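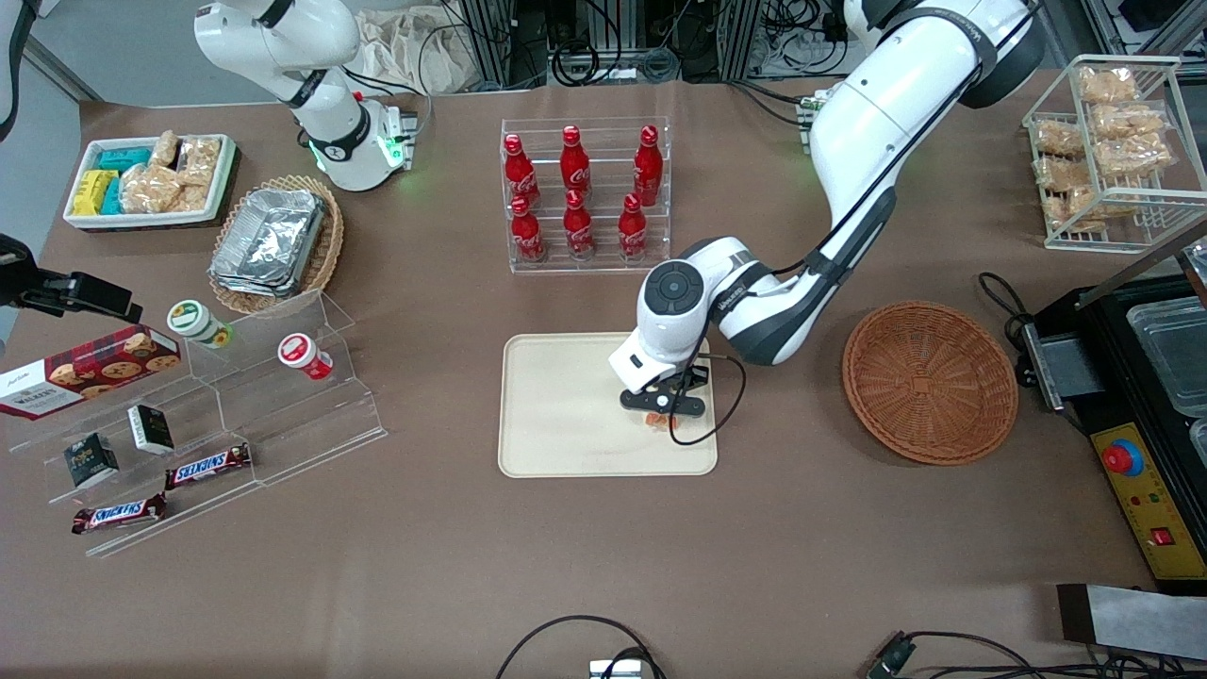
Cream tray, small orange thing, red bottles on the rack.

Gultik, November

Yevhen Fedoruk had the barley out before the kettle was on. 792 lines, all in paper packets, all in the wrong order.

"Who sorted these?"

"You did," said Solomiia. "Thursday."

He sat down. Rain on the polytunnel. The seed had come up from Nulldale in a bread crate, half the labels gone soft, and the rust scores were due by five. Five! And the map still had a hole in it, long arm of chromosome three, where the markers just stopped talking to each other.

"Read me the heights again."

She read. He typed. Plot 11, short. Plot 12, short. Plot 13 --

"Stop. Thirteen's a Dauda cross. It can't be short."

"It's short, I measured it myself. On my knees, in the mud."

He looked at the screen. Then at the packet. Then he went out with no coat, and she heard him swearing down the rows, and then she didnt hear him.

Ten minutes. Tea going cold. She ran the scan again with thirteen left in, mostly to spite him, and the peak came up. Small and ugly, but over the line, right on the edge of the hole.

Door. Wet boots. He had a stalk in his fist, roots and all.

"It's short," he said.

"I know."

"So the Plorkumo parent wasn't clean. Which means my grandfather's notebook --"

"Is wrong."

"Is wrong," he said, and put the stalk down on teh keyboard, mud everywhere, and reached past her for the next packet.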